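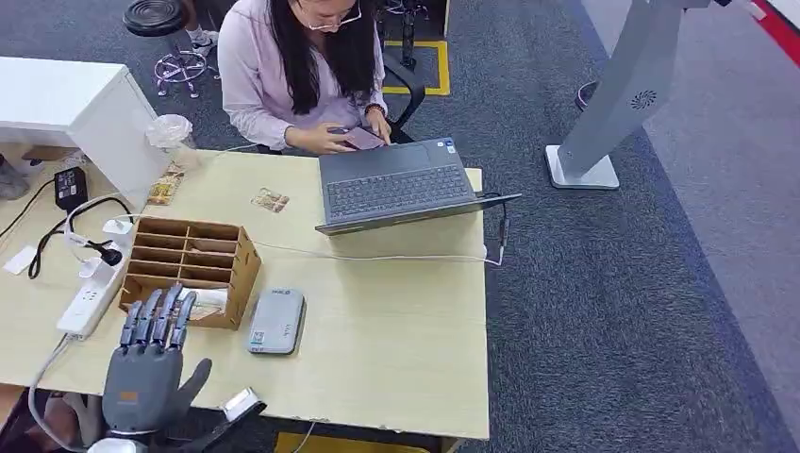 Morven Rankin wrote back after reading the first draft of this README that a list of desk clutter is useless unless it says where each thing is supposed to live, and she wanted a "home" column before anything else got done. So there's a home column now, and it took longer than all the others put together!

Celtdale Desk List

Print this page | E-mail this page

What it is

A plain spreadsheet of the stuff that piles up on shared worktables: chargers, power strips, adapters, snack packets, cups, little cards with something written on them, and the cables (so many cables). It has 2,000 rows from 20 tables at our place in Bratitz. Each row is one thing on one table at one time of day. I started it in June when I was trying to figure out why every table looked fine in the morning and hopeless by four, and then I just kept going.

I'm the one who typed nearly all of it. Jarmila Šimek checked the spelling and merged "plug," "plug thing" and "white plug," for which I owe her lunch.

Columns

table — the table's letter. Letters were taped under the tabletop, so don't go looking for them on top.
time — morning, noon or late. I dropped exact times early on, they were a pain to keep.
item — everyday name, lowercase. We say "power strip" for anything with a row of sockets and "adapter" for a brick in the middle of a cord.
zone — left, middle, right, back or front, as seen from the side across from the chair. Please read that twice, I got it backward for a whole table.
home — where the thing goes when you tidy up.
in_use — yes, no or can't tell. A laptop somebody is sitting at is a yes. A charger with nothing obvious on the other end is a can't tell, and you'll see plenty of those.
notes — whatever I felt like saying.

Things that gave me trouble

Cables that cross the whole table. A long white cable running side to side in front of a laptop doesn't belong to a zone at all. I put it in the zone where it's plugged in, if I could follow it that far, and wrote "crosses" in the notes. If you're filtering by zone, filter on "crosses" too or you'll miss the very things that bother people most.

Flat gray boxes. Could be a power bank, could be a router. If I didn't pick it up and read the label it's in the list as "flat box," and I'd like it to stay that way until somebody checks.

Food. A snack packet is a snack packet whether it's open or sealed. I had two separate names for a while and it was silly.

Phones and tablets in somebody's hands. They aren't on the table, so they don't get a row. Put down, they do.

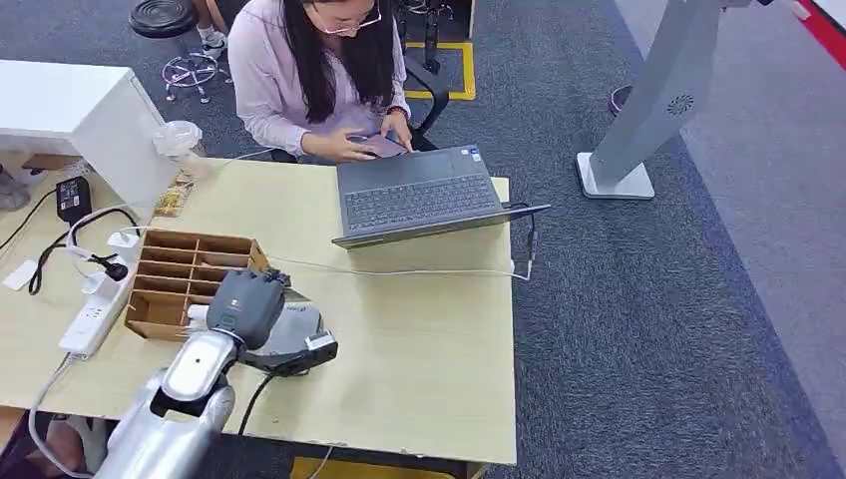
Miloslav Hrubý keeps asking if the cardboard organizer should have one row or a row for every compartment, and his vote is for every compartment, with the empty ones written down as empty.

I went back and forth on that. In version 2 the organizer gets a single row, and whatever is in it gets its own row with "organizer" as the zone. Something lying right in front of it or next to it is not in it — it goes under the table zone like anything else. That last bit matters more than you'd think, as the spot beside the organizer is where small things land when people are busy. The empty compartments are still missing. If Miloslav wants to go around and do them he has my blessing and my clipboard.

How we tidied, and what went in "home"

Power strips stay along the left side, plugged in, and their home is the table. Adapters go at the back next to the strip, with the cord looped loosely. Chargers nobody claims go in the Skarska box by the door (it's an old shipping box with Skarska printed on it, hence the name). Cups go to the kitchen and packets go home with whoever's hungry. Small cards got their own home value, "ask," because I threw one out once and Hedvika Šindelář needed it.

What's missing

Chairs, cabinets and anything standing on the floor. Bags. Stickers on laptops, which I did record for one table and then deleted. The late rows are thin for the tables near the window, where people like to stay on past the time I go home.

Using it

Take it, cut it up, rename things. If you fix a zone, put your initials in the notes so I can tell your fixes from my typos. Nana Arthur made a version for the Říha rooms with an extra column for cable color, and I may steal that for the next round. It would help a lot with black cords behind black adapters, where I mostly gave up and wrote "tangle."

2 comments | 20 shares

Contact: Celtdale Desk List, Bratitz
Back to top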